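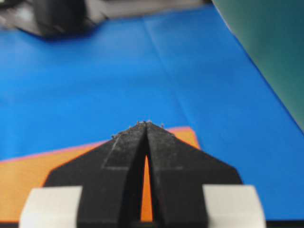
In the Winter, Loggers Ate Vinegar Pie
When apples ran out in a northern mill town, boarding-house cooks reached for the jug

In This Story
Food History
Pie

By the end of December, the apples in Ustville were gone. The ones in barrels had been eaten or had gone soft, the dried ones were being saved for Easter, and the river was frozen, so no boats would come up from Bristadow until spring. The men who cut timber in the hills still expected pie. They expected it at breakfast, and most of them expected it again at supper.

What they got was a crust filled with water, sugar, flour, eggs, butter, and a few spoonfuls of cider vinegar. Baked, the filling set into something between a custard and a jelly, pale yellow and sharp enough to pass for fruit if a person was tired and had been out in the snow since before daylight.

Vinegar pie was made all over the United States in the 19th century, usually wherever fresh fruit was expensive or far away. It belongs to a family of dishes sometimes called desperation pies, along with buttermilk pie, sugar pie, and the mock apple pie made from crackers. Cooks rarely used the word desperation themselves. In household notebooks the recipe often appears with no comment at all, between the pickles and the gingerbread.

Lamai Rattanakul, a food historian who grew up two hours south of Ustville, came across the town's version while reading the account books of a boarding house on Mill Street. The house was run by a widow whose name is written in the ledgers only as Mrs. Pawłowska, with the Polish spelling kept intact by whoever was doing the bookkeeping. She took in loggers and sawmill hands from the 1880s until shortly before the First World War.

"I was looking for the price of salt pork," Rattanakul says. "Then I noticed how much vinegar she was buying. You could pickle every cabbage in the county and still have some left over."

In one winter the house went through 345 pounds of sugar and enough flour to fill a small room. The vinegar came by the barrel. Tucked into the back of the third ledger was a sheet in a different hand, giving quantities for a pie filling that would do for 4 tins. There is no title on it. It calls for "the strong vinegar, not the cooking kind," a distinction Rattanakul has spent a good deal of time on and still can't fully explain.

Her best guess has to do with how vinegar was kept. Farm families made their own by leaving hard cider in a barrel with a little of the old batch. Vinegar drawn from the bottom of an old barrel would have been darker and more acidic than what was near the top, and a cook might well have set some aside. Store vinegar was more even but had less flavor. It could also be watered down by a dishonest grocer, a common complaint at the time.

Feeding a logging crew was a matter of quantity. Men doing that kind of work needed a great deal of food, and the boarding houses competed for them. A house with a poor table lost its lodgers to the one across the road. Pie was how a cook made her reputation. It was filling, it could be eaten with one hand, and a slice wrapped in cloth would survive a morning in a coat pocket. Beans and pork kept the men working, but the letters that survive from Ustville's camps mostly talk about dessert.

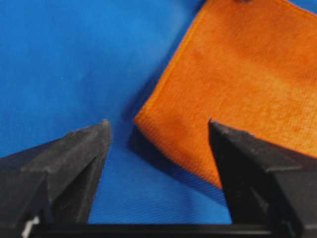
An orange towel on blue fabric.

Orathai Srithong has made the Pawłowska pie more often than anyone now living. She owns a bakery in Ustville, a narrow storefront with an old Gasus range that came with the building and that she uses for custards and fillings. Rattanakul brought her a copy of the sheet and asked if it would work.

"The first one was soup," Srithong says. "The second one was glue. She doesn't tell you when to stop."

The sheet assumes a cook who already knows. It gives no oven temperature and no time, only the instruction to take the pie out "when it trembles." Srithong settled on cooking the filling on the stove first, stirring until it coats a spoon, then pouring it into a crust that has been baked most of the way. She adds the vinegar off the heat. Boiled too long, it loses its edge and the pie is merely sweet.

She also tried several vinegars. White vinegar tasted like cleaning day - she threw that pie out. A raw cider vinegar from an orchard near Bristadow came closest to fruit, and she has stayed with it. A little nutmeg goes on top. There is no nutmeg on the sheet, but the ledgers show that the house bought it every fall.

The pie went on the bakery's menu on 9/29/21, at the start of the cold season, and sold slowly for a month. Customers thought the sign was a mistake. Srithong began giving out small squares of it with coffee, and by the following spring she had sold 900 slices. She still makes it only in the months without local fruit. When the rhubarb comes in, the vinegar pie comes off the board.

Older residents tend to have an opinion. Some remember a grandmother's version with raisins, or with a meringue, or with lemon extract added once lemon extract was easy to get. One man told Srithong that hers was too good, and that the pie he knew as a boy had a skin on it like cold gravy. She considered leaving the skin on for him and decided against it.

Rattanakul is now working through the ledgers of 3 other houses on Mill Street. Two of them bought vinegar in ordinary amounts. The other bought almost none, but every January it paid for a large order of soda crackers, and she has a fairly good idea what they were for.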